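Ondlow
Work with us
Open position: Stock and Supply Coordinator for guest apartments

Start: July
Hours: 30 per week, mornings mostly
Reports to: Etornam Frimpong, Head of Guest Services

Who we are

Ondlow takes care of short-stay apartments for their owners. We have 14 buildings in the city and 400 apartments, from small studios to family homes with three bedrooms. The owners give us the keys, and we do the cleaning, the linen, the small repairs and the welcome of the guests. Our office and our main supply room are in the old Leclerc building, behind the bus station, entrance from the yard.

We are a team of several languages. English is the language we use at work, but for most of us it is the second or the third one. Please do not be afraid to apply if your English is not perfect. It is enough that you can write a clear message and read a delivery note.

The position

Until now the supplies were ordered by each building lead separately. This worked when we were small. Today one building has soap for two years and the next one has no coffee filters on a Saturday evening. We want to bring all the ordering into one pair of hands, and we are looking for the person who will do it.

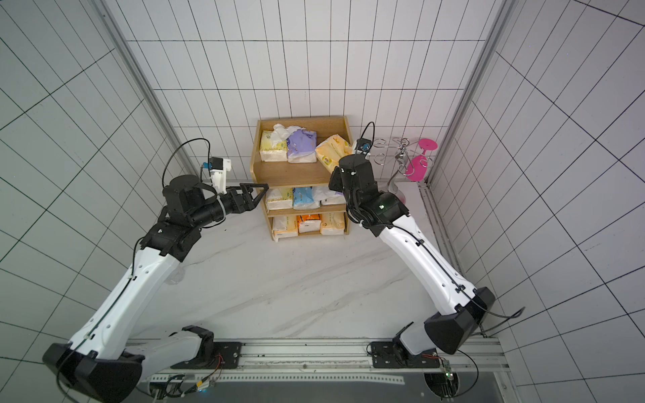

Small shelf with tissue packs, white tabletop.

Your tasks will be the following:

Every morning you collect the requests of the building leads, which arrive in our stock program Rikex until 9:30. You compare them with what is in the supply room and you prepare the boxes for the driver. The driver leaves at 11:00 and he does not like to wait.

Once a week you make the orders to our suppliers. The largest one is Troko, who delivers paper goods, cleaning products and small kitchen items. You check the delivery against the order, you write down what is missing or broken, and you ask for the credit note. We pay for many things that never came, and we would like to stop this.

You keep the list of standard items for each type of apartment. For example, a studio receives two sets of towels, a kitchen starter bag and one pack of tissues for the bedside. When an owner wishes something different, you note it in the apartment file, so that the cleaners know it also.

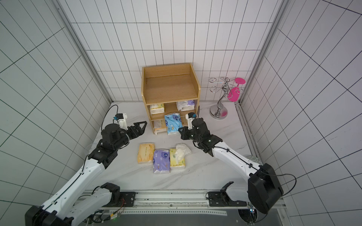
Glassware and kitchen items

This part of the job needs special attention, so we describe it separately. Guests break glasses. It is normal and we do not charge for one or two. But the glasses must be replaced before the next arrival and they should match the others in the cupboard. You will keep a reserve of every model we use, and you will tell the owner in good time when a model is not produced any more. Until now we learned this always too late.

The budget for replacement of kitchen items is 3,000 per month for all buildings together. You are free to decide how to divide it. Above this amount, please speak first with Etornam.

What we ask from you

- At least one year of work in a stock room, hotel, shop, school kitchen or similar place
- Good order on the shelf and in the papers
- You can lift boxes up to 13 kg and climb a short ladder
- You can use a simple spreadsheet
- You are friendly on the phone, also with a supplier who has made the same mistake for the third time

A driving license is useful but it is not a condition. Knowledge of Rikex is also not necessary. Primo Pagano, who leads our largest building, will teach you in the first two weeks. 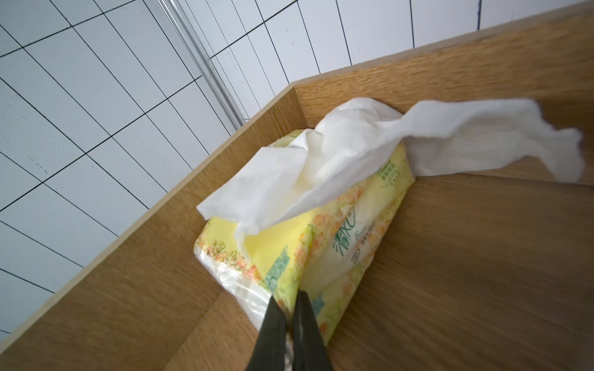 An opened soft pack, 清风 brand.

What we offer

A permanent contract after three months of trial period. Paid vacation from the first day. A monthly pass for the public transport. Work shoes and a warm jacket, because the supply room has no heating and in winter one feels it. Lunch is together in the office kitchen when you wish it, and on the last working day of the month the company pays for it.

You will work one weekend in the month, and you receive two free days for it in the following week. No night work.

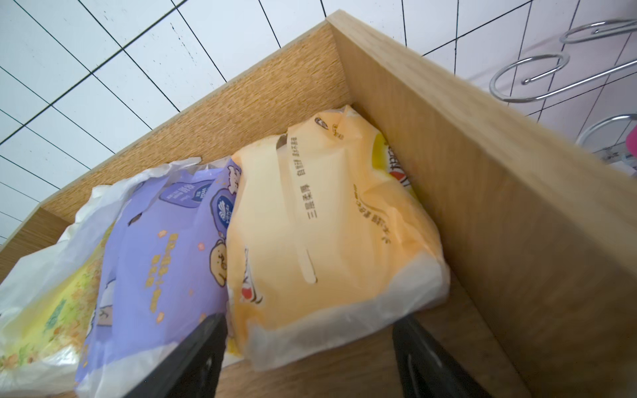
Photo: Ondlow

How to apply

Please send us a short letter and your CV, in English, to the attention of Etornam Frimpong. A photo of you is not needed. In the letter, tell us about a storage place that you had to put in order, at work or at home, and how you decided what goes where. Half a page is enough.

We answer to every letter. The first talk is by phone and takes 20 minutes. After it we invite you for one paid morning in the supply room, from 8:00 to 12:00, so that you can see the work and meet the driver. If you need the entrance without stairs, write it to us and we will open the gate on the side of the yard.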